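Toy library

A toy library is a lending service that lets households borrow toys, games and puzzles for a set period, in much the same way that an ordinary library lends books, except that books seldom come back with applesauce in the hinges. Toy libraries may be run by a town, a school, a church or a group of parents with access to a dry basement. Most charge a small yearly fee, and a few charge by the item.

Origins

Lending collections of toys appeared in several countries in the twentieth century, often during hard times, when buying a new doll was out of the question and borrowing one was merely awkward. Later collections grew up around the needs of children with disabilities, whose parents wanted to try costly equipment before paying for it. General lending followed. The idea has been rediscovered at intervals ever since, usually by someone who has just moved house and seen what was under the beds.

How lending works

A member picks out toys, has them checked against a card or a screen, and takes them home in a bag. Loan periods run from one week to a month. The Plotthorpe Toy Library, often mentioned in the small literature on the subject, began with 12 families and a shelf in a laundromat, and now holds 415 items. Its founder, Leonie Dunstan, set the loan period at three weeks, on the grounds that two was too short for the child and four was too long for the parent.

Renewals are allowed unless another member has asked for the item. This rule produces most of the ill feeling in the field. Ride-on toys are the usual cause, with marble runs a close second.

Missing pieces

The central problem of toy lending is the set. A single toy is either returned or it isn't, but a set can be returned in nearly any condition between the two. Libraries have met this with piece counts, photographs taped inside the lid, drawstring bags and, at the stricter end, fines. Ebony Sheehan, whose handbook Small Parts is still passed around in photocopy, advised against charging for any piece smaller than a thumb. She held that the bookkeeping cost more than the piece and that the piece would be found in March, when people move their couches.

The Pryor method, named for the town where it was first tried, does away with counting. Each set is given a "play test" at the desk: if a child could still use it as intended, it is complete. Critics point out that a child can use nearly anything as intended. A 300-piece jigsaw with a hole in the sky fails the test, though opinion on this is divided and has been for years.

Cleaning

Hard plastic is washed in warm soapy water, or put through a dishwasher on the top rack if the maker allows it. Wooden toys are wiped and never soaked. Cloth toys are the great nuisance of the trade, and many collections refuse them outright. Others lend them on the understanding that the borrower does the laundry, an arrangement that depends heavily on what each household means by the word.

Selection

Play food and toy kitchens are among the most borrowed items in many general collections. They suit a wide range of ages and need no batteries, and the rules can be learned by watching any adult make lunch with poor grace. Plush toys lend less well - children who love one do not wish to give it back, and children who don't have no reason to take it home.

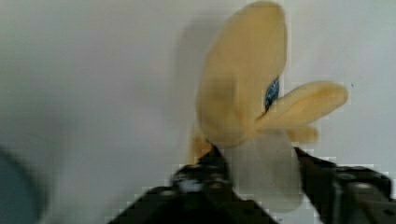
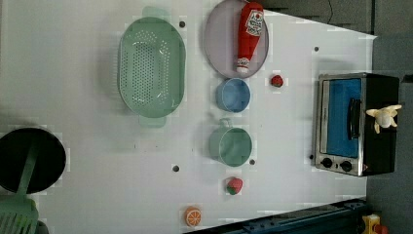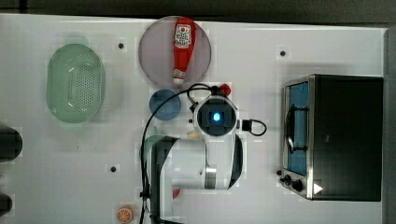
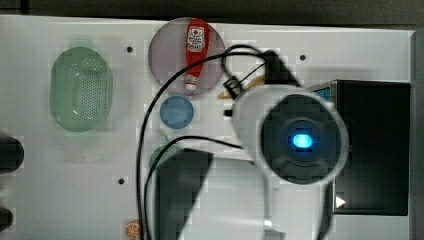 A plush toy, and play food with kitchenware, including a green colander.

Noise is the other great question of selection. Heather Tautahi, who bought stock for the Braneo lending scheme for nine years, kept a drum in her office for parents who asked why there were none on the shelves. They were free to borrow it. The scheme's records show that it went out twice, both times to grandparents.

Electronic toys raise further trouble. They go out of date and eat batteries, and some will speak without being touched, which is unwelcome in a storeroom at night. Several collections have dropped them, then brought them back after members complained.

See also

Tool library
Lost property
Jigsaw puzzle
Rummage sale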